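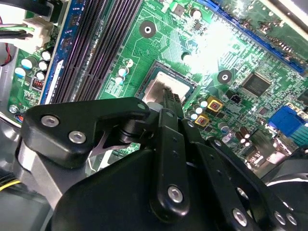 Patron de chemise Runel – pochette papier et fichier PDF

Par Bilal Akl, mai

Runel est une chemise droite à col tailleur et pied de col séparé, avec empiècement dos, deux poches poitrine et poignets à un bouton. Elle se coupe en popeline, chambray, flanelle légère ou lin lavé. Les tissus très fluides sont possibles, mais le col demande alors un entoilage plus ferme que celui indiqué dans le livret.

Référence : 868
Niveau : intermédiaire
Tailles : 7, du 34 au 46
Marges de couture : 1 cm comprises, sauf ourlet (2 cm)
Langue du livret : français

La pochette contient les planches imprimées sur papier de 80 g, le livret d'assemblage et une bande de repères pour les boutonnières. Les tailles sont superposées, chacune avec son type de trait. Pour couper dans une seule taille, reportez-la sur du papier de soie avant de toucher aux planches. Le fichier PDF existe en A4 et en A0. Imprimez-le à 100 %, sans ajustement à la page, et mesurez le carré témoin avant d'aller plus loin.

Métrage : 200 cm en laize de 140 pour toutes les tailles, sens du tissu respecté. Pour une version à deux couleurs, l'empiècement, le col et les poignets se prennent dans une chute de 60 cm. Les carreaux demandent davantage de tissu, surtout si vous raccordez les poches aux devants. Prévoyez aussi de la thermocollante légère, neuf boutons de 11 mm et une bobine de fil polyester.

Modifications depuis la première version

La tête de manche a été abaissée et le cran d'épaule déplacé vers l'avant. Les planches de l'ancienne version (référence 645) ne se mélangent pas avec celles-ci : la manche ne tombe plus en face de l'emmanchure. Les poches et le col sont inchangés.
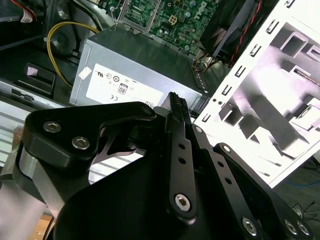
Le col se monte en deux temps, d'abord les deux épaisseurs du col, puis le pied de col pris en sandwich sur l'encolure. Crantez peu et souvent. Le livret montre chaque pièce à plat avant assemblage, un peu comme on regarde une tour d'ordinateur couchée et ouverte, avec l'alimentation grise et la carte verte chacune à sa place. Repassez à chaque étape, sur l'envers, puis retournez les pointes avec un outil à bout arrondi.

À associer

La jupe Noler, pour le même niveau. Le pantalon Twal, taille élastiquée, à partir de 150 cm de tissu. La veste Kalex se porte par-dessus Runel sans modification de l'emmanchure – prenez la même taille pour les deux.

Les pochettes ouvertes ne sont ni reprises ni échangées. Le fichier PDF reste disponible dans votre compte après l'achat, et les corrections y sont ajoutées sans frais.

Contact – Livraison et retours – © Patrons Runel, tous droits réservés – Haut de page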